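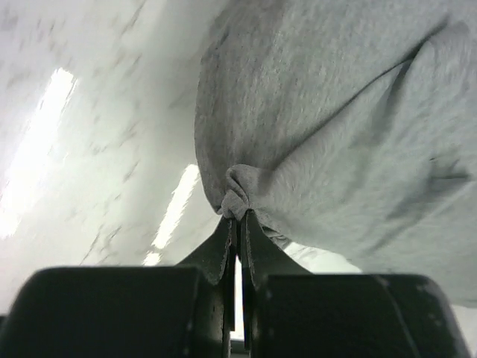 Maricel Belmonte wrote in to ask whether a pile of gray sweatshirts and two old bath towels could be turned into anything worth having, or whether she should stop feeling guilty and cut them up for rags. Her letter was the fourth or fifth of its kind since summer, so it seemed time to put the mending room's answers in one place.

Questions We Get About the Sullavdale Mending Room
By Leonora Lacson
Updated October

So, can old sweatshirts and towels be turned into something?

Yes, very often! Sweatshirt knit is one of the kindest fabrics to learn on. It doesn't unravel the way a woven cloth does, it forgives a wobbly seam, and even when the cuffs and elbows have given up, the back panel usually has years left in it. We make hats from it, and draft stoppers, and the linings of mittens. Towels are a little fussier because the loops shed all over your machine (and your lap, and your tea), but a towel with a worn middle and good ends will make two hand towels or a stack of washcloths in an evening. Maricel, please do come. And bring a few for rags too, there is no shame in a rag.

Where are you and when are you open?

We are in the long room behind the Sison Street library branch, through the side door with the bell. The front door of the library will get you there as well, but you'll have to go past the children's corner, and people tend to lose a half hour on the way. We open at 5:30 in the evening and start putting the machines away at 8:15, which sounds generous and never feels it. If you have a big job, come early in the evening. I say this as someone who has hemmed a curtain with her coat on.

Do I have to sign up?

Not for the open table. For the classes, yes, please, because we only have so many machines that behave. There's a clipboard at the library desk and you can also call the branch and ask them to write you in. Leave a phone number we can read. We have had some lovely long voicemails go to strangers.

What does it cost?

The open table is free and always has been. Thread, needles, pins and plain buttons are included. If you use up a zipper or a good length of elastic, there is a jar, and you can put in what you'd have paid at the store. Classes are $60 for the full set of evenings, and that covers your fabric and a small kit you take home. If the fee is a trouble, tell Precious Dumlao when you sign up and it will be sorted out quietly. She won't ask you for a reason.

I have never held a needle. Is that all right?

It is more than all right – some of our best darners started by asking which end was which. We will sit you beside somebody patient and give you a button to sew on, and then another button, and by the third you'll be talking about something else entirely and your hands will be getting on with it. Please don't practice at home first on the thing you love. Practice on a dishcloth.

What should I bring?

The thing that needs mending, washed and dried. I will come back to washed in a moment. If you have the button that fell off, bring it, even if you think it's the wrong one. If you wear reading glasses, bring those too, and if you don't wear reading glasses, bring somebody's, because black thread on black cloth under a library ceiling light has humbled everyone in that room.

Does it really have to be washed?

Yes. I'm sorry to be firm about it. Clothes that have been sitting in a garage or an attic can carry moth eggs and all kinds of dust, and we put everything down on the same tables. There is a practical side for your mending as well. Cotton shrinks, and if you sew a patch that has never been washed onto a shirt that has been washed a hundred times, the patch will pull in the first time through the laundry and pucker like a mouth. Wash the patch fabric too. Dry it the way you normally dry things.

What can't you mend?

Leather coats, tents, anything with a heated wire in it, and wedding dresses. We did try a wedding dress once. It came out fine, but Princess Cabanatuan didn't sleep for two nights and we agreed afterward not to do it again. We're also shy of down jackets. A small tear we can patch, but if the feathers are already coming out of a seam, a proper repair shop will serve you better, and we keep a list at the desk.

My sweater has moth holes. Is it finished?

Almost certainly not. Put it in a sealed bag in the freezer for several days first, and do check the label before you do anything hot to it. Then bring it in. A hole smaller than a pencil eraser can usually be closed with matching yarn so that you'd have to hunt for it. Bigger ones need a darn, and here you have a choice between trying to hide it and letting it show. I've come around to letting it show. I have a navy cardigan with a mustard square on the elbow and it gets more compliments than it ever did whole.

What is the best way to patch a sweatshirt elbow?

Use something with the same amount of stretch. People reach for denim because it's strong, and then the knit around the denim stretches and the denim doesn't, and you get a new hole right at the edge of the patch. Cut your patch from another sweatshirt, round off the corners, and pin it with the sleeve lying flat and not pulled. Then sew around it with a small zigzag if you're on a machine, or a loose whipstitch if you're doing it by hand. Slide a magazine down the sleeve first. I can't tell you how many sleeves I've sewn shut, and I have been doing this since I was a girl.

Why does my sewing machine chew up knits?

Nine times out of ten it's the needle. An ordinary sharp needle can pierce the little loops and cut them, and then you get skipped stitches and tiny holes along the seam. Ask for a ballpoint or jersey needle, which has a rounded tip and slips between the threads. Put in a new one while you're at it. Then lower the pressure on the presser foot, if your machine lets you, and hold the fabric lightly without tugging it through. If it still gets swallowed at the start of a seam, lay a strip of tissue paper underneath and tear it away when you're done.

Can I bring my own machine?

Please do, if you can carry it. Our three Gevbergs are heavy old darlings and they are always spoken for by six o'clock. Write your name on the foot pedal and on the cord. We have a drawer of orphan cords at this point. We can clean out the lint and change a needle for you and oil a machine that takes oil, but we can't open up anything computerized.

Do you take fabric donations?

We do, with limits, because the cupboard is only a cupboard. Yes to clean cotton, wool, sweatshirt knit, denim, and towels with some life left in them. Yes to zippers, even short ones. No to foam, no to old pillows, and no to upholstery samples glued to card, though we thank you for thinking of us. Please hand things over while we're open. Bags left at the side door get rained on, and then we have to throw away something you meant kindly.

What happens to the scraps?

The bigger ones go in the basket under the window and anyone may take from it. The little ones get stuffed into draft stoppers and pincushions. Aileen Barredo takes the wool snips home and stuffs them into cat beds for the shelter, and if you have ever wondered whether a cat can tell wool from polyester, she has opinions.

Can my children come?

Children are welcome with a grown-up who stays. Ages eight and up may use the hand needles, and the machines are for ages twelve and up with someone next to them. Smaller ones tend to be happy sorting the button tin by color, which never stays sorted and so never runs out.

Can I leave my mending and pick it up later?

I'm afraid not. We tried it for one winter and ended up with a closet full of other people's trousers. The idea is that you mend it yourself with help close by. If your hands or eyes make that hard, say so when you come in and one of us will do the stitching while you keep us company.

Is there parking?

There is, in the lot behind the bakery, and it's free after five. The two spaces nearest the side door are for anyone who needs a short walk. The 3 bus also stops right across the road.

I have a question that isn't here.

Drop a note in the box at the library desk, or just come and ask it over the table. I read the notes myself, though I'm slow in October on account of the coat zippers.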